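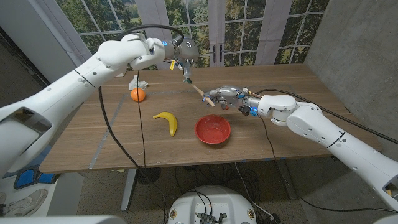

4.2 The trouble with "brown"

Sellers of second-hand furniture describe colour as though they were paying for it by the letter. Of the 3619 table listings collected from the Redier classifieds, 678 gave the colour of the top as "brown" and left the matter there, which leaves a buyer in Nikcombe to decide whether the drive to Dridholm is worth the petrol. The word does cover a great deal of ground. The tabletop in Figure 3 is a middling brown with the grain plainly visible, and would be "brown" to almost any seller in our sample; the stick over it, also wood and a good deal paler, would probably not be, and if forced to describe it most people would likely fall back on the dark green band near its upper end. This is a habit we met again and again in the listings. Where a timber object has any feature that isn't timber-coloured, the seller names that feature with real care (one coffee table had "duck-egg inlay, slightly tired") and goes silent on the other 95 per cent of the surface.

We had expected species names to do some of the work. They do, but not the work of describing colour. "Oak" in the Redier listings was applied to tops ranging from near-white to something close to stout, and in follow-up messages a number of sellers conceded that they meant the table was heavy. "Walnut" behaved better as a colour term and worse as a claim about trees. "Pine" was used almost entirely as an apology. Only "teak" seemed to carry a stable meaning for both parties, that meaning being a higher price.

To see whether buyers were any more consistent, we showed 300 respondents a set of printed swatches under neutral light and asked them to label each one freely, and then to label it again as if they had to sell it. The first set of labels was short and sensible. The second was not. A swatch called "light brown" in the first round became "honey", "warm honey", "caramel" and, from one respondent with an eye on the market, "Scandinavian". Food dominated. Nobody, in either round, offered a tannin or a varnish, although several respondents had described themselves on the intake form as keen woodworkers. 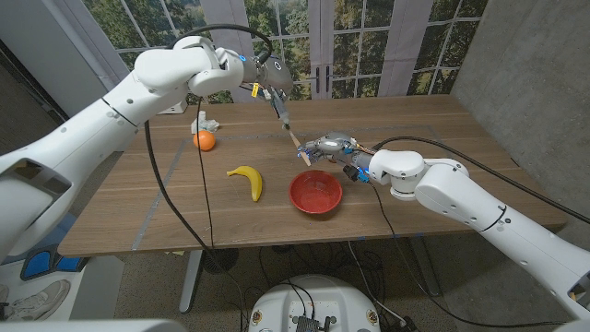 Grain proved a stronger cue than hue. Swatches with a visible figure were more readily accepted as wood of any sort, and were given longer labels, than plain swatches of the same measured colour. Respondents were also more forgiving of a grained swatch when it drifted from the label they had been given. Show people a flat patch of middle brown and call it chestnut, and they will argue. Put a few darker streaks through it and they nod. We suspect that streaks license a certain vagueness — the eye can always find a bit that matches the word — and that sellers have worked this out without any help from us.

De Haan, whose showroom in Dridholm kindly lent us its trade colour cards, uses 3 names for the entire middle of the range: Mid, Mid Warm and Mid Dark. The staff could sort our swatches into these bins quickly and with little disagreement. Customers could not, and tended to resent being asked. Two of them wanted to know which one went with a grey rug. It may be that the trade vocabulary is precise because it is dull, and that a private seller, having only one table and one chance to move it, can't afford dullness. Against this, the 678 listings reading simply "brown" were written by somebody, and a fair few of the tables were sold.

We did not control for the quality of the photographs attached to the listings, a limitation we regret. Many had been taken at night under a yellow bulb, and in those the word "brown" may have been the most accurate thing on the page. Section 4.3 takes up the related problem of "cream".

Contact: Berkay Kocabaş | Copyright the author | Back to top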